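Marking week, March
Kitchen table, started just after six 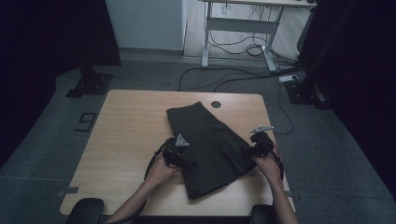

Commas

Fifty-four notebooks came home with me in two canvas bags. Both fourth grade groups did the same page, the one on commas in a list, and I wanted it all marked before the unit ends. I got through the first bag by eight and stopped for soup.

The page is from the Bunting workbook, page 100, which I have used three years running. The children copy out ten sentences and put the commas in. Most of them can do it now. What they can't do is write a list of their own with commas in it. Raphaël Hamel, who has the room next to mine, told me this would happen, and I didn't listen because the scores looked good in February.

The sentence I set at the bottom was "Write what you would pack for a trip to Kelis." A lot of them wrote a proper list with no commas at all, directly under ten sentences where every comma was right. One boy put a comma after every word, including "a." I wrote "too many" and then rubbed it out and wrote "read this one out loud." I'll sit with him for a few minutes tomorrow.

I didn't mark anyone down over the comma before "and." The workbook puts it in, the reading book leaves it out, and the children have noticed. I'll tell them to pick one way and keep to it until Trarnham decides what the whole district is doing. There was supposed to be a note about that after winter break.

Spelling

The Wivell list is too long. It has 164 words for the term and we are only up to the "-tion" group. I went through it with a pencil after the soup and crossed out the ones I don't think a nine-year-old will need before summer. "Ration" went. "Station" and "question" stay. I kept "mention" because they all spell it with an s.

I have also stopped giving the test on paper strips. They get lost, and I spend the first part of the next lesson hunting for them. From now on it goes in the back of the notebook, starting from the last page and working in.

Reading log

Added up the minutes for both groups. 1,756 for the two weeks, less than last time. Some of that is the flu. Some of it is that I forgot to send the slips home. I'll send them with the notebooks and not say anything about the total.

Mārtiņš Krūmiņa's mother wrote on his slip that he reads to his sister and asked if that counts. I wrote back yes, and that he should put down the title each time. He has been reading her the same book about a ferry since January — he told me he does the captain in a deep voice. His dialogue marks are better than anyone's in the group, so I may have him read a page to the class when we get to speech.

For tomorrow

Bring the red folder. Copy page 101 but cover the answer box first, as it shows through. Ask Raphaël if I can have his sentence strips back, the long ones, for the comma work. Find out whether the assembly is before or after lunch.

The second bag is done except for four notebooks, and I'll finish those before the bell. Bed at ten-thirty.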